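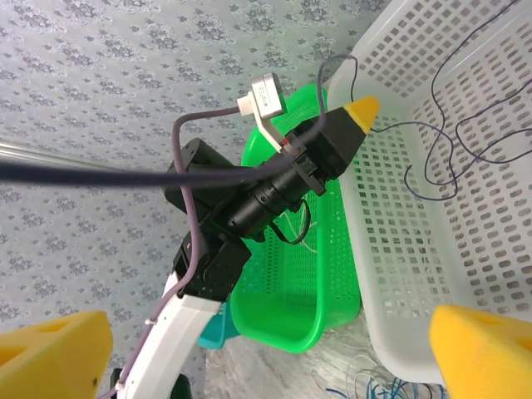 Asora pocket radiation meter, four weeks in. Review

Quick one because I have to give this thing back to my brother-in-law. Well, he thinks I do. Might buy my own.

Background, skip if you don't care. We live downwind of the Priltthorpe plant. Older reactor, the one they keep saying they'll close and then keep voting money for. Every few months a leaflet comes through the door with a map and a phone number and a paragraph on where to pick up your iodide tablets. In December there was the business with the siren test that went on too long and half the street was out in slippers. After that everybody wanted a meter. Me included. Svenja Meinecke two doors down bought one, Rainer Brinkmann bought a different one, and for a while people were standing in driveways comparing numbers that didn't match. So I borrowed the Asora to see what the fuss was.

What it is: a Geiger counter. Small tube inside, screen on the front, clips on a belt. Picks up gamma and the stronger beta. Does NOT do alpha, whatever the seller pages hint at. No window for it. If you want to check for radon you need a radon detector, seperate device, and in my opinion most people in a house with a basement should buy that first and this second. More on that below.

Price. $82 when I looked. The Hanow is more than double. There are cheaper ones with no name on them and I'd stay away, Rainer has one and it read zero for an entire evening. Background is never zero. If it says zero it's broken.

In the box: meter, USB cable (short, annoyingly short), a clip, a folded manual in tiny print. No case. No charger brick, fair enough, everyone has a drawer of those. No calibration sheet in mine. The site says one is included. Wrote to them, got a polite answer from a Kerstin Nolte in their support who emailed a PDF the same afternoon with my serial number on it. So points for that, minus points for having to ask.

Setup. Hold the button, wait, it starts. Takes a minute or so before the average settles down, and the manual does say so, but the screen doesn't, and the first number you see can be silly. Mine came up high and I had a small heart attack in the kitchen. Then it dropped. Let it sit. Really just let it sit. Would be a five minute fix in software to put "wait" on the display.

The screen. Fine indoors. Washed out in sun. You tilt it and shade it with your hand and get there. Big number for dose rate, small number for the total, a little bar underneath that doesn't tell you anything. Units can be changed, buried three menus down, and it forgets your choice if the battery runs flat. Found that out twice.

The click. Of course I had the click on. Kids loved it for one evening. You can turn it down but the lowest setting is still loud in a quiet room at 2 a.m., ask me how I know. Off is off, good.

Alarm. You set a threshold and it beeps. The factory setting is too low if you ask me. Background wanders, it's random, you get a clump of counts and up goes the number and beep beep beep. Then nothing. If you live near a plant and you're already nervous this is exactly the wrong behavior. Raise the threshold or use the long averaging mode. Long averaging is the best thing on this meter and it's off by default, why.

Battery: they claim a long weekend, I got eight hours with click and screen on, much longer with the screen sleeping. Didn't time the second one properly. Charges slow.

Logging. OK this is the part I wanted. It stores a reading every so often and you pull them off over USB as a plain text file. No app needed, thank you Asora. There's an app too, it wants your location and an account, I deleted it. My file had 1,386 lines by the end and the spreadsheet opened it no problem. Dates are in a weird order, day first, and the column headers are not explained anywhere. Third column is battery voltage. You're welcome.

What the log looked like: flat. Boring. Little bumps when it rained hard, that's normal, rain brings radon products down out of the air and they fade off in an hour or two. Svenja saw the same bump on hers and phoned the plant. They were nice about it. I'd have done the same if I hadn't read up the night before.

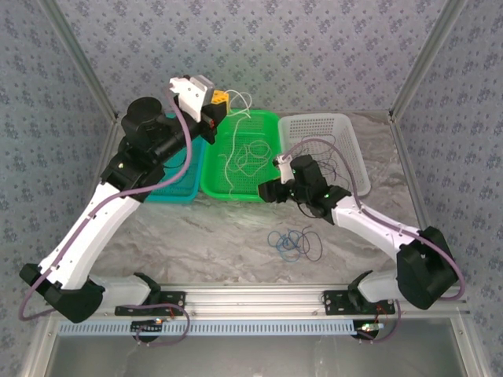 Three baskets at the back, the middle one bright green.

Accuracy. Can't test that properly, I don't have a lab. What I could do was set it next to the Hanow that Tin-yau Tai has. He did a long stretch in radiation protection at a hospital and is the only one on our street who knows what he's talking about. We left both on his porch overnight. The averages came out close. Not identical, Asora a touch higher, he said that's well inside what you'd expect from two cheap tubes and to stop staring at the last digit. Then we tried an old orange glazed plate he keeps for this. Both jumped. Asora jumped slower. It takes a while to believe what it sees, and takes a while to let go after you move it away. For walking around looking for a hot spot that's a weakness, you'd be past it before the number moves. With the click on you'd hear it though, the click is instant.

Also tried: a bag of potassium salt substitute (yes, a bit), bananas (no, stop it), the granite step at the library (a bit more than the lawn). Smoke detector, the old type, got almost nothing through the plastic. Don't open those up by the way.

Now the part I care about, which is whether any of this is useful. Mixed.

If something did happen at the plant, official instructions would come by phone and radio and you should do those. Go in, shut windows, wait. A pocket meter doesn't tell you what isotope, doesn't tell you what you've breathed in, and says nothing about what comes next. Tin-yau's view is that the best use is before anything happens. You learn your normal. Then when someone on the neighborhood page posts a scary number you can look at your own and go to bed. I think that's right. It's worked on me anyway, I sleep better, and I argue less with Rainer.

And there's a civic angle, don't laugh. The plant publishes fence line readings but as a monthly PDF, scanned, sideways. At the last county meeting a few of us asked for live numbers on a web page. Brândușa Roman, who sits for our district, asked the operator what that would cost and he didn't have a figure with him. They had found money for a new visitor parking lot the same year so I'm sure there's some lying about. She had a printout of my log in her folder. It showed nothing wrong, that was sort of the point, it showed that a person with an $82 gadget can put out hourly numbers and a utility with a public subsidy can't. They're "looking into it". We'll see. Next meeting I'm bringing the bigger file.

Back to the meter. Build quality. Plastic, light, a seam down the side that creaks when you squeeze it. Dropped it on the garage floor once, kept going. The rubber flap over the USB port is already loose and I give it till summer. Not waterproof, not even pretending. I kept it in a sandwich bag outdoors and that's fine for gamma, the bag makes no difference you'd notice.

Buttons – two of them, both do different things depending on how long you press. I still get it wrong. Long press on the left one clears the total dose without asking. WITHOUT ASKING. Lost a week's total that way. The log survives, so you can add it back up, but come on.

Manual. Translated by somebody tired. The page on alarm settings contradicts the page before it. The PDF Kerstin sent is newer and better, get that one.

Compared with the others quickly:

Hanow: better tube, faster, nicer screen, metal clip. Too expensive for what most of us need. If you're collecting old glassware or rocks get this.

Albers: haven't held one. Svenja has it, she likes it, needs the app for everything, so no from me. Her log is stuck on her phone.

No-name one: see above. Zero.

Things I'd want fixed: ask before clearing. Long averaging on by default. Remember the units. Longer cable. Calibration sheet in the box like it says on the site.

Things I'd leave alone: plain text file, price, the fact it works with no account.

Who should buy it. You live near a plant or a waste site and you want to know your own background. You teach science, it'd be good in a classroom with the click on. Who shouldn't: anyone who'd check it every ten minutes, you know who you are. And anyone with a basement and no radon detector, go do that first, I mean it.

Rating, out of five: 4. Would've been lower without the log file.

Edit: somebody emailed asking if it picks up cell phones or power lines. No. Wrong kind of radiation, diffrent gadget altogether.

Edit again: the flap fell off. Taped it.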